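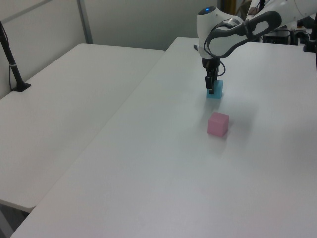
Emlow Evening Language Club — Estonian, Beginners Group

Dec 11, 2023

Quick one, bus in a bit. Chapter 3 finished finally. Merike made us do the partitive again, whole hour of it. I want some coffee, I want some bread, I don't want any bread. Got the singular mostly. Plural still a mess — I just guess and mumble the ending.

Dictation was bad. Missed nearly every long vowel. Panya got 70 out of 100 and looked sick about it, I got less and am not writing it down here. Līga says stop translating in my head and just copy the sounds. Easy for her, she grew up with two languages.

New workbook from Kinar came. Better than the old one, more dialogs, but the answer key is missing for the listening part so what's the point. Sem is going to email them. Thenmozhi thinks the November handouts were clearer and I agree, esp. the one on telling time.

For next week: learn the shop dialog by heart, both parts. Redo the vowel sheet. More than 100 flashcards in the box now and I only ever look at the top ones, so shuffel them. Also find my blue pen.

Said a whole sentence to Merike on the way out and she anwered in Estonian, didn't switch. Understood maybe half. Bus.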